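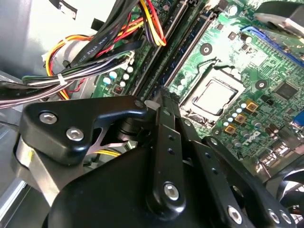 Iñaki Barrios wants the speed limit gone from the new bench rules, or at least doubled for anything that isn't the CPU socket. His note came in Monday night and it's a fair one: if the arm has to crawl the whole way in and the whole way out, a teardown that a person does over a coffee takes most of a morning, and people will quit using the cell and go back to screwdrivers.

OK so. Short answer, no, not yet. Longer answer below, plus the rest of the rules as they stand after last week. Please read before your next slot.

Slow zone stays. Anything inside the case walls is slow zone. Outside the walls, run whatever Cirnetti allows. Iñaki's point about the exit path is good and we'll look at it in February when the Lallow people are over. Until then slow in, slow out.

Power. Mains cord out of the back of the PC before the case goes on the fixture. Not switched off, OUT. Hold the power button a few seconds after. Write it on the card. If there's no card on the fixture the next person assumes the cord was never pulled and starts over.

Wires first. Route loose cable bundles away from the approach path by hand, arm parked and in hold. Power leads, ribbon, front panel stuff, all of it. Finger links catch wires, the planner doesn't see wires, you know this. Don't cut the original zip ties unless the work order says so, refurb wants them left.

Bare processor = stop and ask. If the cooler is off and the chip is still in its socket, nothing goes over the socket without a second person at the pendant. That means no swinging across it to get to the memory either. Go round. Two people have asked if a plastic cover counts. It doesn't.

Memory slots. Open the latches by hand for now. Gurkemis gave us a force limit for pulling modules but it was tested on one board type, and we get all kinds thru here.

Grounding. Strap on the person, strap on the fixture, and check the gripper housing to ground at the start of each shift. The meter lives in the drawer marked Aguirre. Put it back in the drawer marked Aguirre.

Screws on the gripper itself. Please look at them. A hex screw that backs out over a board is a short waiting to happen and a pain to find. Check by hand with the key at start of shift, same time as the ground check, and initial the sheet. No thread locker on the finger links, we need to be able to swap them.

Logging. 647 log entries since the cell opened, and 55 of those have the reason field blank. A stop with no reason tells us nothing. "Touched cable" is plenty. "Nervous" is fine too, I'd rather have that than a blank.

Who can override. Shift lead only. Not the shift lead over the phone.

Old rule sheet is void as of Tue 20 December, take it off the wall if you see it. New one is at the cell door, and theres a copy in the shared folder under Bench. Comments to me before the break if you want them in the next revison. Iñaki, yours is already in.

Still need a second person for the Thursday late slot, bare boards on the list so it can't run with one.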